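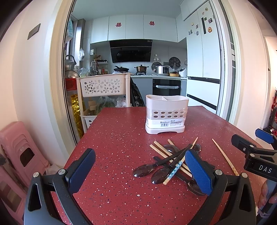

Ticket 121
Opened: 1/12/19
Site: Noltgate, shared kitchen
Item: Okura utensil caddy, two compartments, with base tray
Status: closed

Problem as reported: Water collects in the base tray and the ends of the chopsticks stay damp. Spoons tip the caddy forward when they all go in one side. Label still on the front.

Step 1. Emptied the caddy onto the red table and sorted spoons from chopsticks. Wiped the table first.

Step 2. Lifted the caddy off its tray. 2 mm of water in the tray, a bit cloudy. Poured it out and washed the tray with dish soap.

Step 3. Ran water through both compartments. It came out of the holes slowly on one side. Cleared the holes with a toothpick and ran it again. Normal flow.

Step 4. Tried to peel the label. It tore at one corner and left glue. Soaked it in warm water for 10 minutes and tried again. Most of it came away. Remaining glue rubbed off with cooking oil, then soap.

Step 5. Put the spoons back on one side, bowls up, and the wooden chopsticks on the other. No tipping when pushed lightly. The patterned chopstick has no match. Checked the drawer and the Wanyama box, not there. Put it in with the others for now.

Follow-up: Tray checked after 5 days. Dry. Users asked to shake off chopsticks before putting them in and to empty the tray when they see water. Next check in April.

Comments (3)

flandport_kitchen: Same trouble at Flandport. We stopped using the tray and put a folded dish towel under it.

tealid: Does the oil leave a film on the plastic?

mugshelf2: Not if you wash it twice. Check behind the dish rack for the other chopstick, mine always end up there.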